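Ersoy Street Garment Reuse Group
Minutes of the regular meeting
Sun 24 March
Posted by the minutes secretary

1. Opening and previous minutes

The meeting opened with a quorum present. The minutes of the December meeting were approved with one correction: under item 4, "bath towels" should read "hand towels." The action on label stock was carried forward again.

2. Intake

Onditeo delivered on the agreed day. Sacks were labeled by source but not by fabric. The receiving desk asked whether Onditeo could separate knits from wovens before delivery. They have been asked before and declined on cost. Agreed to ask for one change only, that household linens go in their own sacks with a tag on the neck.

Torn sacks were discussed. Present practice is to tip a torn sack straight onto the sorting floor, which mixes it with whatever is already there. From now on a torn sack goes inside a second sack and waits its turn.

3. Scales

The platform scale reads in steps of 50 grams. This is adequate for sacks and too coarse for single garments. A bench scale was proposed at a price of 75 dollars. Approved. The old kitchen scale is to be kept for buttons and zippers.

4. Sorting by color
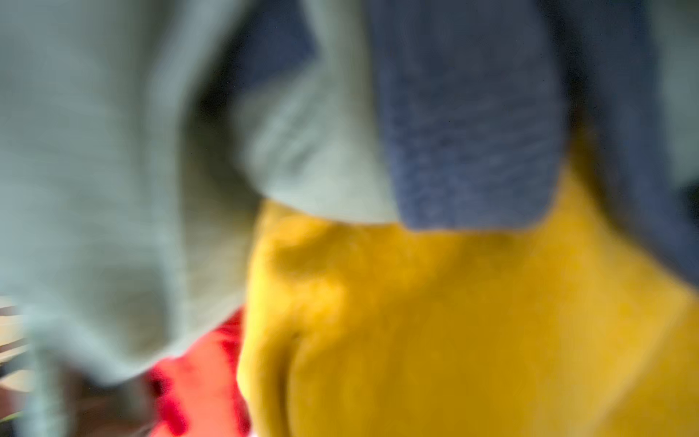
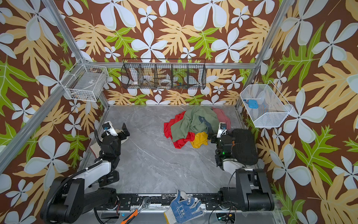
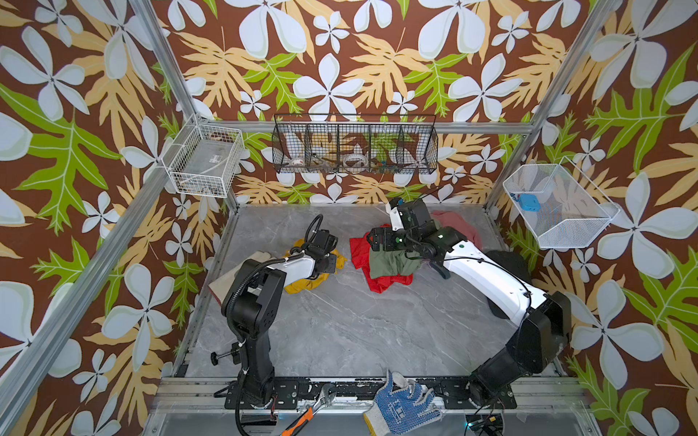 The color rule has been read two ways since it was adopted, and the meeting spent most of its time on the wording. One reading sends every garment to a bin by its main color. The other separates only whites, pales and darks, and leaves reds on their own until they have been wash tested. Under the first reading a mixed heap takes longer to clear, and pieces underneath tend to be pulled out by a sleeve or hem and stretched. The heap in the second picture was used to work through the difference: sage green draped over the top, red spread to the left, pink behind, yellow at the bottom and a strip of dark blue-gray between the green and the red. By main color that heap needs five bins. By the other reading it needs three plus the red hold. The second reading was adopted. Yellow was argued over and will be treated as pale unless it is mustard or deeper.

Order of work was also settled. Take the top piece first, lift it clear of the heap, then place it. Do not drag a piece from below. Crumpled items are to be opened out once before grading, as collar wear and underarm stains do not show otherwise. A piece that cannot be graded on one look goes to the query shelf, which is cleared at the end of each session.

Pile fabrics and heavy knits were raised separately. They shed onto smooth cloth and hold damp longer. Agreed that anything with a nubby or looped surface is set to one side at first handling, whatever its color.

5. Wall baskets

Wire baskets remain the preferred storage for small tools and loose items. Debris collects along the bottom edge of the mesh and gets carried onto clean stock. Baskets will be taken down and brushed out every second session. Compartment baskets are not to be used for textiles. Loops and hooks catch on the wire.

6. Folding standard

Flasetti returned part of the last outgoing batch with a note that folds varied in width. The standard is a finished width that fits the carton without a second fold. It has never been written down with a dimension. Proposed: 300 mm for adult tops. Agreed on trial until the next batch goes out. Children's sizes were not discussed for lack of time.

Garments should be laid face down and smoothed from the center to the side seams, then the sleeves brought in, then the hem to the collar. Sage and other light cottons show a hard crease if stacked under weight, so these go at the top of the carton.

7. Actions

Receiving desk to write to Onditeo about linens.
Sorting lead to reprint the color card with the three-plus-red wording.
Stores to buy the bench scale.
Minutes secretary to send the folding width to Flasetti.
Label stock, carried forward.

8. Any other business

Vemlow have changed their carton size. The effect on item 6 is not known. A sample carton will be requested. Meeting closed.

Comments (3)

Does the red hold include maroon and rust? Our old card had those under darks and I have been putting them there.

Maroon bleeds worse than red in my experience. Please put it in the hold. Rust I have never had trouble with.

Item 6: the Vemlow carton I measured last week was narrower than the old one. Check before the width goes to Flasetti, otherwise we will be refolding the lot.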